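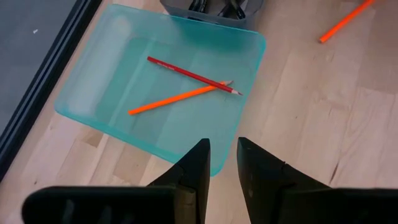 July 31, 2022. Pencil sorting on Flanance, second policy, the one trained on 3000 grasps. It still picks by color blob and doesn't know what an overlap is. The red pencil lies across the orange one in the teal tray, so red has to go first, and the policy's opinion is that orange looks nicer. I sympathize, it's very orange.

Ran 12 trials with crossed pairs. Right order in 5, which the coin in my pocket could have beaten.

Jarmila Dvořáček blames the tray. Floorboards show through the bottom as pale stripes and the depth estimate gets ideas. I blame the labels, which I didn't make. She made them.

Tam branch has the overlap head merged, untested. Kornonero wants numbers in August and will get numbers.

To do: paper under the tray, same 12 layouts again. Relabel crossings, top pencil only. Lower the approach speed by 2 notches. Ask Skurholm whether their tray is opaque, and try not to sound jealous.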